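Werilholm bench demos — README

Hi! I put this set together so I could stop mailing zip files to people one at a time. It's all hand-guided demos: I hold the gripper tool, do the task myself at normal speed, and the policy learns from that (no teleop in this release, sorry — the Torner arm recordings live in their own folder).

What you get: 2,254 demos over 8 tasks, split by task and then by session. I kept 436 of them out for validation, so please don't train on those! Each demo has the video, finger opening and tool pose. Poses get a bit jumpy when I turn fast, so run the Flendari smoothing script first if your training is touchy.
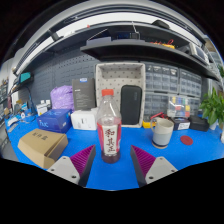
Grasping upright things is the task I'd start with. I come in low and level with the fingers open wide, and I try to close on the middle of the object. Clear plastic bottles like the one with the red cap, with only a little drink left in the bottom, are good test objects if you want to see whether your model copes with see-through stuff and a busy bench behind it. Go slow on the close when you record your own.

Last updated Thursday, June 25, 2020. Bug reports are welcome, especially for the 2 pouring tasks.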